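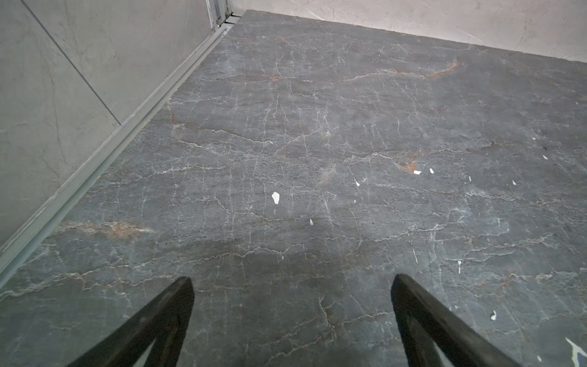

Incidencia: manchas blanquecinas que vuelven en suelo oscuro de efecto mármol
Estado: resuelta
Abierta por: Nikola Górecki
Atendida por: Éabha Mac Mathúna, soporte de suelos Kowalchuk

Mensaje inicial
¡Hola, equipo! Me encanta este suelo, que quede claro. Gris carbón, con ese dibujo de piedra que cambia según entra la luz. El problema es que después de fregar me queda un velo blanquecino que se ve muchísimo a contraluz. Lo quito, dura bonito un día y al siguiente fregado vuelve. Uso el limpiador Gremden con agua del grifo y una mopa Dedo de microfibra. Ya probé a cambiar el agua a mitad de la casa y sigue igual.

Respuesta de soporte
Hola, Nikola. Gracias por dar tantos datos, así se trabaja de maravilla. Necesito saber tres cosas:
– cuánto limpiador echas en el cubo
– si el velo se va con un paño húmedo o hay que frotar
– si notas el suelo pegajoso al andar descalzo

Nikola
Echo un chorro generoso, a ojo. Con el paño húmedo se va casi todo, pero quedan unos cercos cerca de la puerta de la terraza que no se mueven. Y sí, pegajoso, sobre todo en el pasillo.

Respuesta de soporte
Entonces creo que tenemos dos cosas mezcladas. Lo pegajoso suena a restos de jabón; los cercos de la puerta, a cal. Vamos primero con el jabón:
1. Aspira bien.
2. Friega solo con agua templada, sin producto, con la mopa muy escurrida.
3. Repite con agua limpia.
4. Seca con un paño de algodón, por tramos cortos.
Deja los cercos para después y no uses vinagre todavía. ¿Tienes la ficha del suelo? Si es mármol natural, los ácidos lo comen. Si es porcelánico hay más margen.

Nikola
¡Madre mía, cómo salía el agua! Dos cubos grises y todavía hacía espuma. El pasillo ya no se pega. He encontrado la caja en el trastero: gres porcelánico, modelo Flolley 3000, acabado pulido. Los cercos siguen ahí.

Respuesta de soporte
¡Perfecto, porcelánico! Prueba un desincrustante suave para gres en un rincón escondido, dejándolo 2 minutos. Aclara y seca. Si el brillo no cambia, haz lo mismo en los cercos. Cuidado con las juntas, que no se quede producto parado encima.

Nikola
Hecho el domingo por la tarde. El rincón quedó igual de brillante, así que me lancé con la puerta. Los cercos se fueron a la primera, menos uno, que necesitó otra pasada. ¡Está precioso! Ahora friego con un tapón raso de limpiador y seco al final – me lleva un rato más, pero no queda velo.

Nota interna
Éabha: añadir a la ficha del Flolley 3000 la dosis de un tapón raso por cubo. Lachlan Tawhiri preguntó lo mismo en noviembre y le contestamos por teléfono, no quedó escrito en ningún sitio.

Cierre
Ticket cerrado a petición del cliente. Si el velo vuelve, se puede reabrir respondiendo a este mismo hilo.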